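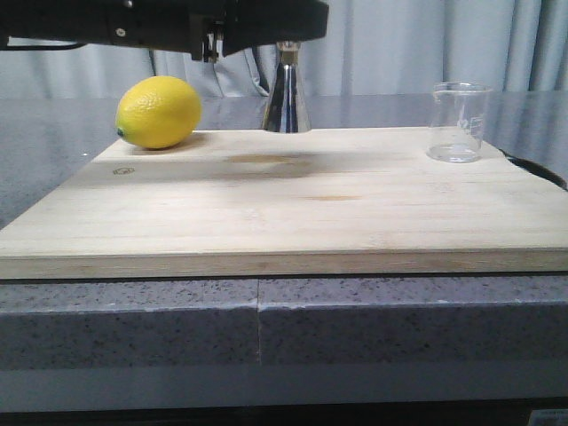

Photo: Khurana Boards

Khurana Boards, maker of kitchen goods for people who own one good knife, today adds a pale wooden board to its Soltalow range. It is big enough for a lemon, a beaker and a metal cup, with room left over for ambition.
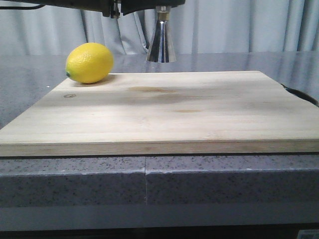 RINDTON, 7 Jul 2018 - The board costs $79 and comes with a 2-year warranty, which covers splitting but not regret. A May trial in Multcombe put it in 265 kitchens, and nearly all of them gave it back - after a reminder. Orders open today at the Rindton shop.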